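El planificador no sabe qué es una esponja

Cuento corto, publicado el 5/10/18

Trabajo en Losora desde enero y mi tarea, dicha deprisa, es enseñarle a un programa a recoger la cocina. Bueno, a recoger esponjas. El programa se llama Belay y decide en qué orden se toma cada cosa, con qué mano y dónde se suelta. Lo de las manos es importante, porque primero mira cómo lo hacemos las personas y después propone su plan (y después yo me llevo las manos a la cabeza).

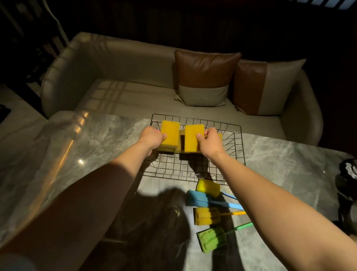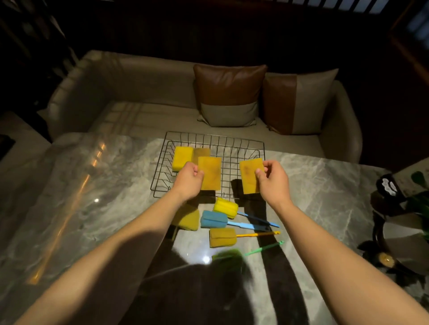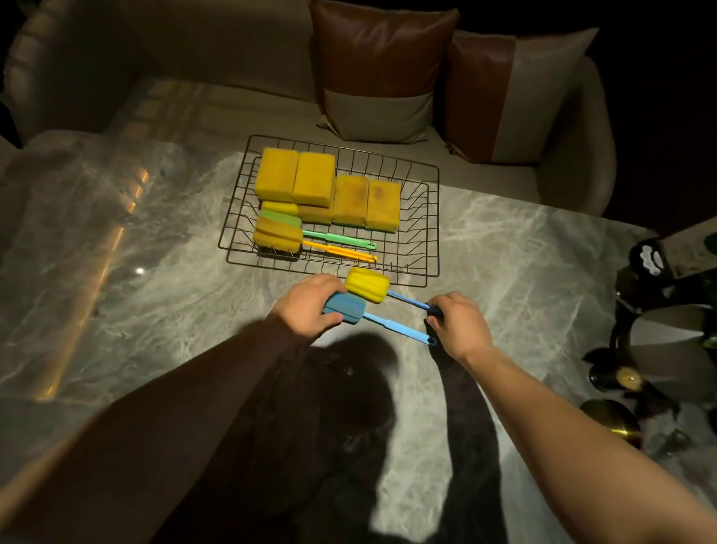 Esponjas amarillas, una rejilla metálica y los cepillos de mango largo, sobre el mármol.

El encargo venía de Sadthorpe, la oficina grande, y cabía en una línea: que todo acabe dentro de la rejilla. ¡Fácil! Le di a Belay las grabaciones, me preparé un café y a la vuelta tenía un plan de 382 pasos. Lo leí entero. En el paso 14 tomaba una esponja amarilla con la izquierda, en el 30 la devolvía a su sitio, y en el 100 había una sola palabra que yo no había escrito en ninguna parte del código: «esperar».

Busqué la palabra en el repositorio. Nada. Busqué en Herkby, que es la herramienta con la que etiquetamos los agarres y que tiene la mala costumbre de autocompletar, y tampoco. Cambié la semilla, volví a lanzar el planificador y ahí seguía, paso 100, esperar, sin duración ni condición de salida.

Hice lo que hace cualquiera a esas horas, quitarlo a mano. El simulador arrancó, las dos manos grises de la pantalla fueron colocando esponjas y, justo donde antes iba la espera, chocaron. Un golpe tonto, de nudillos, como cuando dos personas van a la vez a por el último trozo de tortilla. Reinicié. Otra vez los nudillos.

Entonces volví a las grabaciones, que llevaba semanas mirando sin mirar (uno acaba viendo solo trayectorias, lo juro), y me puse a pensar en mi abuela, que fregaba despacio y a mitad del fregadero se paraba siempre, con las manos en el aire, a escuchar si alguien había llegado a casa. Yo la imitaba de pequeña. Supongo que lo sigo haciendo.

Devolví el paso 100 a su sitio. En el informe para Sadthorpe escribí «pausa de sincronización entre brazos», que suena muy serio, y le di a enviar. Luego lancé la simulación una vez más, sin guardar nada, y cuando las manos grises se quedaron quietas bajé el volumen de la radio.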